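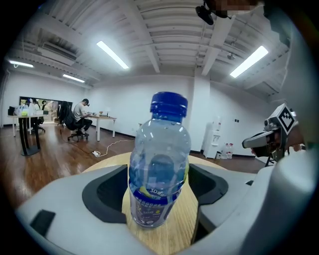
The House Rules Behind Good Robot Demonstrations

Teaching a robot to pick up a water bottle starts with a person picking up a water bottle, over and over, with a gripper in the hand. The robot learns from the recordings. It's a lovely idea, and in the last year it has pulled a whole crowd of small teams into the field. What I find even more exciting is the dull-sounding part: people have begun writing down how to do it well!

The document I keep going back to is the Olham guide, a free set of working rules first circulated in May and now on its second revision. It has 61 rules, most of them a sentence long. Rule 4 says that a demonstration begins with the object standing still and both tools already in view of each other. Rule 9 says to leave the room alone. Chairs stay where they are, people keep working at their desks, and the ceiling lights stay on as they would on any other day. A robot trained only in front of a bare wall tends to come unstuck the first time it meets a water dispenser.

Markers get a page and a half to themselves, and they deserve it. The square black-and-white pattern on top of a gripper tells the software where that tool is in space, so the guide wants it flat, clean and never covered by a sleeve or a thumb. If you're passing something from one hand to the other, you tilt your wrist so the marker keeps facing the other camera. It feels silly for the first hour (I practiced with a mug in my kitchen) and then your arms simply do it. 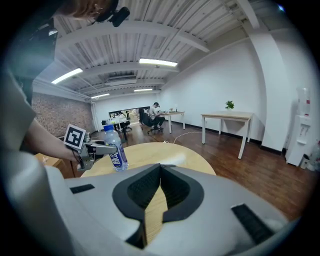
Pace is the other big one. People who are good with their hands go too fast, and the guide asks for a short hold after every grasp, long enough to say the object's name under your breath. Trumau, a small firm that records household tasks, tried this across 319 bottle demonstrations and threw out far fewer of them at review. They've since made the pause a condition for anyone joining a session.

Then there's privacy, where I think the newer rules really shine. The Palacios addendum asks that faces be blurred before a recording leaves the building, and that everyone within view, including the colleague at the far desk, has agreed to be there. Bilance, the checking tool many teams run over their files, now stops an upload if the consent sheet is missing. Its makers suggest looking over every batch of 2,000 clips by eye as well, and I'd back them on that.

The third revision of the guide is open for comments now. I've already sent in two, both on how to handle see-through plastic.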